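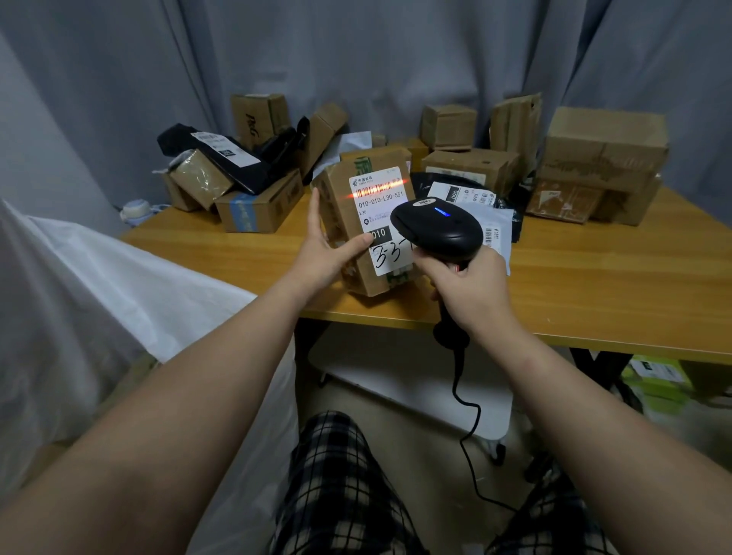
Amon Episode and Credits List

README for version 2

A set of plain text tables covering the science fiction series Amon, all 43 episodes over three series. It was put together from the on-screen credits by Dean Kettle, with corrections sent in by other viewers. Use it for episode guides, fan wikis, quiz nights or anything else you like.

What's in the folder

episodes.csv - one row per episode, with the title, series number, writer, director and running time in minutes.

credits.csv - one row per person per episode. Cast and crew are in the same file, and the "role_type" column tells you which is which.

characters.csv - character names as they appear in the credits, with a column for the spelling used in the tie-in novels where it differs.

changes.txt - what was altered between versions.

All files are UTF-8 and comma separated. Titles with commas in them are in double quotes. Blank means unknown. It does not mean zero or "none".

Episode order

The order is the one on the discs. The broadcast order was different in the second series, when the two Kovach episodes were held back until December, and the column "broadcast_order" follows that. If you are watching for the first time, go by the discs. The captain's injury makes no sense otherwise.

The pilot went out as a single feature and was later cut in half for repeats. It is one row here. If your own list comes to one more than mine, that is probably why.

Running times

Taken from the discs, with the closing titles included and the "previously on" section left out. The repeat versions lose around 30 seconds each, mostly from the opening. I have not tried to record those cuts.

Known problems

Stunt credits for the first series are thin. Only the stunt co-ordinator was named on screen, so the performers are missing unless they also had a speaking part.

"Dobson" is both a character (the dock master) and the name of the freighter. Search on the id column if you want one without the other.

The Comberg Station scenes were directed by a second unit. Those directors are in credits.csv but not in episodes.csv, which only has room for one name.

Uncredited cameos are left out, even the obvious ones.

Corrections

Send the episode id, what the file says and what it should say. A note of where in the credits you saw it helps a lot. Please don't send a whole edited file - I can't tell what you changed and it takes me an evening to find out.

Still to do

Guest cast for the last series needs a second check against the discs. Music credits are typed up but not yet in the same format as the rest.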